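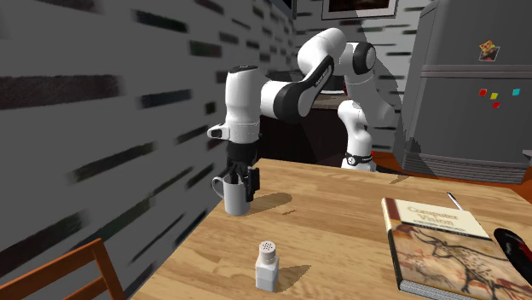
A robot arm with its gripper at the rim of a mug, in a simulated kitchen.

Home | Opinion | Work | Housing | Letters | Subscribe

Who Will Clear the Table?

16th November

In my family there is one question which returns at every holiday meal, when the plates are dirty and all of us are full: when will a machine do this? I used to answer that it will take ten years. I have given this answer for a long time, and the ten years have not become shorter. So this autumn I decided to think about the question properly, and to write down what I believe.

My opinion is that machines can do pieces of housework now, and that they cannot yet do housework. I know this sounds like a play with words. For me the difference is very practical.

Take the mug. To pick up a mug is a piece. One finger of the gripper goes inside, one stays outside, they close on the wall, and the arm lifts. A good research group can teach this to an arm, and much of the teaching can be done in simulation, where a mug that falls costs nothing and can be put back at once. I have great respect for this work. I worked for 8 years in the packing hall at Erholm, and I remember how long we needed to teach one machine to take one kind of box from one kind of belt.

But a chore begins before the mug and ends after it. Somebody must decide if the mug is finished or if the owner is only in the other room. Then there is a book next to it, which must not get coffee on it, and a salt shaker, which does not go in the dishwasher, and a pen that belongs to who knows which drawer. A child of seven makes these decisions while complaining. The complaining even shows how easy the decisions are for her, she has enough attention left for it.

In June I was at an open day in Pletcombe, where a small company called Stindcombe showed an arm which puts cups on a rack. They told us it had made 1,000 attempts in simulation before it touched a real cup. On the day it made 37 attempts in front of the visitors and failed in 7. The young engineers were a little ashamed of the seven, and I thought they should not be. When I was new at Erholm I did much worse with the glass jars, and I had two hands and a supervisor.

Still, let us be serious about what seven means in a home. If I fail with seven cups in one evening, my wife will ask me to sit down. We accept a dishwasher because it almost never breaks a plate, and because when it stops, it stops with the door closed and the water inside. An arm that stops in the middle of the table with a full cup is another kind of guest.

What interests me most is the fingers. I have looked at many pictures of this kind of work, and I always look at the place where the finger meets the cup.
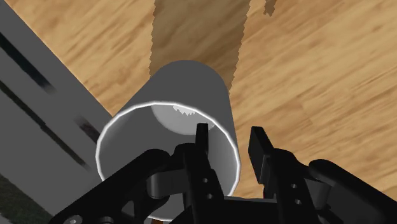
A person does not think about the rim of a cup. We put the hand there and the skin tells us the rest: too thin, too hot, sticky with jam. A hard black finger has only what its makers have given it, and in many cases this is a camera and a good guess. The guess becomes better every year. I do not see why it should not one day be good enough for cups, and after cups for plates. For wet laundry I would like to wait and see.

On the shop floor the situation is better, and here I disagree with those of my old colleagues who laugh at all of it. A factory can be arranged for the machine. At Aerts, where I went after Erholm, they painted lines, they changed the trays, they made all the boxes the same height, and then the arms worked very well through the night. They moved the difficulty out of the machine and into the building. Most people will not do this with their kitchen. I will not buy one kind of cup and promise to leave it always in the same place, handle to the left. I have my grandmother's cups, and no two of them are the same.

Some readers will say that I am too strict, that a machine which does half of the clearing is already a help. Perhaps for some people it is. For my neighbor downstairs, whose hands are very painful in the winter, half would be a great thing, and if the first machines go to people like her I will be glad and I will take back a part of what I wrote. For a healthy family of four I think half is more trouble than nothing, as one must then stand and watch it.

So at the next holiday meal I will not say ten years. I will say that the mug is coming along nicely, and then I will ask who is washing and who is drying.

Related
The dishwasher that outlived three kitchens
Night shift at Aerts: what changed when the trays changed
Letters: should a school teach ironing?
Why I still sharpen my own knives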